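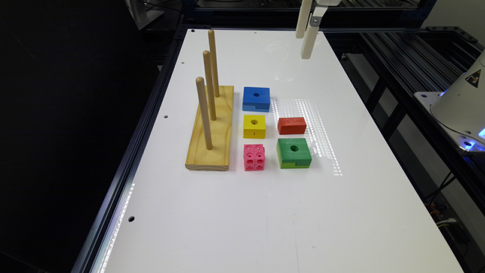
Peg board (stacking toy)

A peg board, also called a stacking board or post stacker, is a toy made of a flat base with one or more upright pegs, over which pieces with a central hole are placed. It belongs to the larger group of sorting and stacking toys, together with the ring tower, the shape box and the bead frame. Peg boards are used in homes, preschools and occupational therapy rooms, and less often as bench pieces for practicing placement tasks.

Construction

The base is usually a single rectangular piece of softwood or hardwood. Pine is common in low-cost sets and shows its grain clearly when left unpainted. The pegs are lengths of round dowel set into holes drilled part of the way through the base and fixed with glue. Three pegs in a line along the length of the base is a frequent layout, but single-peg and five-peg boards are also made. The upper end of each peg is rounded, which helps guide a piece onto the peg and removes the sharp edge left by the saw.

Clearance between peg and hole has a strong effect on how hard the board is to use. A wide clearance lets a piece drop into place even when it is held at a slight angle. With a narrow clearance the piece must be nearly level before it will slide, and it may bind partway down. Unfinished dowel also changes size a little with humidity, so a board that works freely in winter may be stiff in summer.

Pieces

Pieces are made of wood, plastic or dense foam, and are most often squares, rectangles, circles or octagons. Color is normally solid, with one color to each shape or size. In graded sets the largest piece goes at the bottom of the stack and the smallest at the top. Ungraded sets leave the order to the user.

Some blocks have a notch or slot in the lower edge in addition to the hole in the top. A mixed set may bring together several kinds of block: holed blocks in blue, yellow and green, a plain red bar with no hole in its top face, and a pink cube of the snap-together type with small round recesses on its faces.

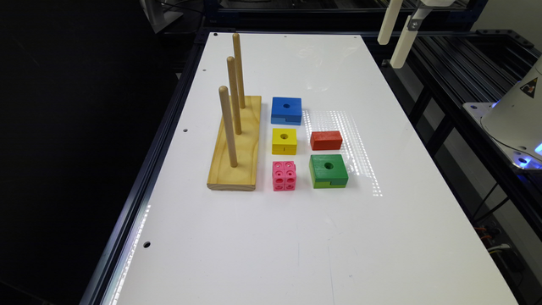
Sets of this kind are used for sorting as well as stacking, as the user has to decide which pieces belong on a peg and which should be left beside the board. The snap cube is a separate product in origin. It is sold mainly as a counting aid for elementary arithmetic, and its recesses are meant for joining it to other cubes of the same system.

Use

The basic task consists of lifting a piece, bringing its hole over the peg and lowering it. Common variations include:

Matching by color, with one color assigned to each peg
Ordering by size, largest first
Copying a stack that has already been built on a neighboring peg
Moving a finished stack from one peg to another, one piece at a time

The last of these resembles the Tower of Hanoi puzzle, which also uses three pegs but adds the rule that a larger piece may never rest on a smaller one.

Pieces are generally set out to one side of the board before the task begins, spaced far enough apart that each can be picked up without disturbing the next. A smooth, light-colored table gives good contrast with colored pieces, though under strong overhead lamps it may also produce glare.

The Haque board

The Haque board is a three-peg pattern first sold in Lilville in 2000. It was designed by Debashish Barua for the Plultport workshop, which turned out 600 boards in its first production run. The original pegs were left square at the top; rounded ends were adopted in May of the following year after teachers in Jeltdale reported splintering. A later revision by Jamila Begum increased the depth of the peg sockets and reduced the set from eight pieces to five — a change that allowed the board and its pieces to be packed in one shallow tray. Production moved from Plultport to Jeltdale on January 18, 2022.

Care

Unpainted boards are wiped with a barely damp cloth and left to dry standing on edge. Soaking raises the grain and can loosen the pegs. A loose peg is removed, the old glue scraped from the socket, and the peg reset with wood glue and held upright until firm. Rough spots are sanded along the grain with fine paper.

See also

Ring tower
Snap cube
Tower of Hanoi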